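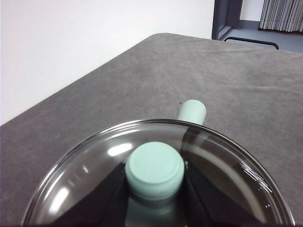
Issue 22

03/11/2022
By Pierina Bortolotti and Hajar Ezzat

Muvau: school breakfast records for Cornley and Moltow

README and data card

Muvau is a set of tables on school breakfast in two neighboring districts, Cornley and Moltow. It covers how breakfast is served, when it is served, how many meals go out on each school day, and what changes the schools made to their serving plan during the year. It was put together for people who work on child nutrition policy at the district and county level and who need something more detailed than a yearly total.

The tables hold meal counts. They don't hold records of children. There is no file in Muvau that can be used to look up a student, a family, or a household's meal status, and we do not keep such a file elsewhere.

What is in the folder

schools.csv has one row per school. There are 22 schools, 14 of them in Cornley and the rest in Moltow. Columns: school_id, district, grade_band, enrollment_band, kitchen_type, bus_arrival, first_bell.

daily_meals.csv has one row per school per serving day. Columns: school_id, date, breakfasts_served, lunches_served, serving_model, flag, note.

model_changes.csv has one row for each time a school changed how it served breakfast. Columns: school_id, change_date, old_model, new_model, reason_given.

menus.csv lists the planned breakfast menu by district and week. It shows what was planned. Substitutions on the day are in the note column of daily_meals.csv if the kitchen wrote them down, and many kitchens did not.

codes.txt explains the short codes used in all four tables. Please read it before you use the serving_model column.

Serving models

cafeteria: Students eat in the cafeteria before the first bell.

grab: Students pick up a bagged breakfast from a cart or counter and take it to class.

classroom: Breakfast is brought to the room and eaten during the first part of the day.

second: Breakfast is offered at a break after first period. Only middle and high schools used this one.

mixed: More than one of the models above on the same day, for different grades. The split between them was not recorded. We asked the schools for it and most could not give it, so the column stays as it is.

A school that changed its model partway through a week has the new code from the first day the new model was used. This can differ from the date the principal announced it. Where the two dates disagreed we used the kitchen's production record.

Where the counts come from

Both districts keep a production record for each meal. In Cornley the counts are typed at the register at the end of service. In Moltow they are marked on a paper sheet and entered later by the district nutrition office, using a form tool called Fjeld. Fjeld stamps each entry with the time it was typed, so a Moltow count can carry a stamp that falls several days after the meal. We removed the stamp from the public tables and kept the date of service.

Kai-wen Huang wrote the scripts that join the two sources. The Cornley export uses a building number and the Moltow sheets use the name of the school, sometimes shortened. The names were matched by hand and checked by a second person. The school_id values were made for this release and don't match any state or federal number.

Enrollment is given as a band because one of the districts asked for it. The bands are: under 200, 200 to 500, and over 500. If you divide meals by enrollment to get a participation rate, you will have to pick a value inside the band, and the rate you get will depend on that choice. For comparing a school with itself over time, we suggest using the ratio of breakfasts to lunches on the same day. It has its own weaknesses (lunch also goes up and down) but it does not need enrollment.

Flags

A blank flag means the count was accepted as reported.

L means the count was entered late and we could not find the original sheet.

R means a round number was reported several days in a row. Serving 50 breakfasts one day is ordinary. The same school reporting exactly 50 for a full week is more likely to be a standing order than a count. The number was left in place and flagged.

S means a short day, such as an early release or a delayed start. Delayed starts matter a great deal for breakfast. Several schools serve no breakfast at all on those mornings, and their zero is a real zero.

X means missing. The count is blank. Do not read it as zero.

Field trips are not flagged. They lower lunch more often than breakfast, and the schools did not report them in a way we could use.

Known problems

Moltow's October counts are weak. The nutrition office was short of staff that month and a number of sheets were entered together afterward. You will see many L flags. If your work depends on the fall term, run it with and without those rows.

The breakfasts_served column counts meals that met the meal pattern and were claimed. Food handed out that did not make a full meal, such as a carton of milk alone, is left out. A classroom teacher who gives a hungry student an extra granola bar from a drawer won't appear in any table either.

Two Cornley schools share a kitchen. Their lunches are counted separately but their breakfasts were counted together until the change recorded in model_changes.csv. Before that date the combined breakfast count is on the row of the larger school, and the smaller one has X. Do not average them.

The reason_given column is in the schools' own words, shortened. "Staffing" is the most common entry and it covers very different things, from an open position that was never filled to a custodian who objected to trash in the classrooms. Hajar Ezzat went through the longer notes and kept the original wording where it was clear. She did not sort the reasons into groups. If you do that in your own work, please say how.

Meal prices are not included. Neither are labor costs. Evelien Jansen has a separate worksheet on kitchen labor that may be added in version 2, once both districts have agreed on how hours are split between breakfast and lunch preparation.

What the data can be used for

It is suited to describing how breakfast counts move when a school changes its serving model, to comparing bus arrival times with meal counts, and to practicing with real production records if you are new to them. One district office has used an early copy to plan cart purchases.

It should not be used to rank schools. The schools differ in bus schedules, building layout, and the number of adults on hand before first bell, and the tables record only the first of those. It should not be used to estimate hunger or food insecurity in either place. A child who skips school breakfast may have eaten at home, or may have arrived too late, or may have had nothing.

Schools were not assigned to a model at random. Several moved to grab or classroom service after their counts had already been falling, so a simple before-and-after comparison will tend to mix the two things together.

Privacy

Rows with very small counts at the smallest schools were checked by Ho-yin Chiu before release. Where a count could have pointed to a single student in a special program, the row was removed and the date is marked X. The note column was read in full and all names of staff and students were taken out. If you find one we missed, write to us and do not post it in the issue tracker.

Use and credit

You may copy, share, and change the tables for any purpose as long as you name Muvau and give the issue number of the copy you used. Counts are sometimes corrected between issues, and results from different issues may not match. Changes are listed in changes.txt, newest first.

Dates in the tables are written year, month, day. Text files are UTF-8. Some spreadsheet programs will drop the leading zero from school_id when the file is opened directly, so import that column as text.

Corrections from school kitchens are welcome in any form, including a photo of the sheet. Send them to Pierina Bortolotti at the project address in contact.txt.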